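Swapped the fingers on both arms this week and have been running them against the old set. Short thread for anyone choosing between the two.

Old ones are the Stolholm pads. Good on boxes and cups, poor on cutlery. Thin handles rolled out of them, and we had 34 drops in 69 tries before we stopped counting.

The new ones are from Clurngate. Narrower tip, firmer rubber. Bouchra Morsy set the grip force and I left it alone after that.

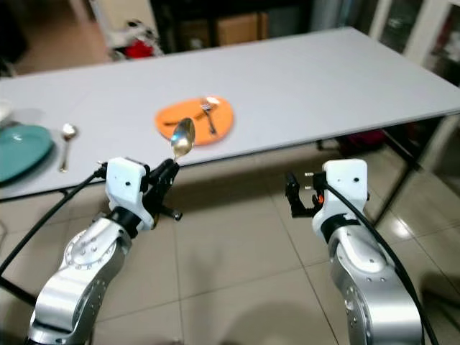 Left gripper with the gold-coloured spoon, held by the handle. Fork and knife still on the orange plate.

Same controller for both sets, same speed. Only the fingers changed, so I'm fairly happy it's a fair test.

16 tries on spoons so far with the new set, 2 drops. Forks are next. Knives I expect to be worse, as they lie so flat.

One complaint: the screws on the Clurngate set are tiny and you need the long driver to reach them. Mounir Helmy has ours, so that's tomorrow morning's job.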